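From: Bhavana Rodrigues
To: Plusthorpe toy drive list
Date: Tuesday, November 12, 2019
Subject: Re: small stuff for the gift bags

Volker Brinkmann wrote:
> Do we still want the little plush things? I have some 30 left
> over from March and don't know if they go in the bags or
> somewhere else. Also, are shoes OK?

Yes to the plush, Volker, please bring them. Shoes are fine if they are children's sizes. I started laying things out on the white tables, and so far it is a mixed lot - plush, a couple of kids' shoes, something in red cloth I still need to fold. 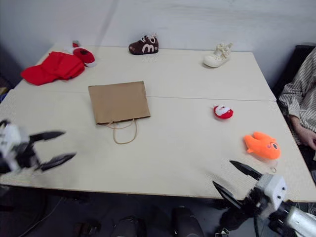 The brown paper bags with twisted handles are the ones to use. Please don't buy others. Aileen has the spare ones and will bring them on packing day. Flat shoes go in first, soft things on top.
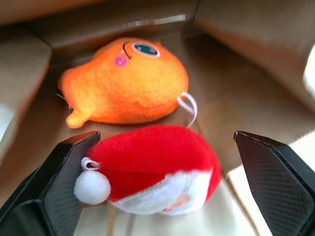 Loops and strings need a look before anything is packed. Drukard sent us a batch last year where they pulled right out. The Santa has a white string loop by his pompom and the orange toy has one too, so give each of those a tug. If a loop comes off, cut the thread short and pack the toy anyway. We are not giving these as tree ornaments only.

Two things left to settle:

1. Labels. Xuelian is printing 178, one per bag. Tie them to the handle and leave the front of the bag plain. Age group only, no names. 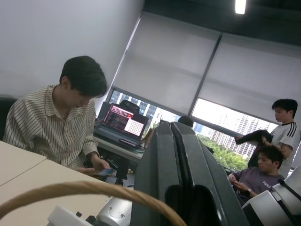
2. Pickup. Tormod can take 6 crates per trip and will make 3 trips. If you can lend a car, write to him directly and not to the list.

Bhavana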